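Assembly board trials: progress to May 12, 2026

Print | E-mail this page

Prepared by Mercedes Ccori for the Tamayo grant office

1. Test board

The second version of the board has been delivered and replaces the one shown in the January report. It is a flat grey plate with rounded corners. The raised features include square hollow sockets of more than one size. Édgar Condori revised the socket walls after the first series.
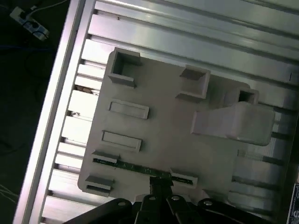

2. Fixture table

The slotted aluminium table at Wedport remains in use. Fragments collect in the slots and should be cleared before each series. Marcelino Marín has added this to the set-up sheet.

3. Trials and spending

Of 640 planned insertions, 300 are complete. The remainder will follow once Nivov supplies the replacement pegs. Spending is within budget. A further 200 insertions with the board rotated are proposed for the next period.

Shares: 2 | Comments: 0

Related items
Socket tolerances, first series
Wedport workshop: January report
Peg order, Nivov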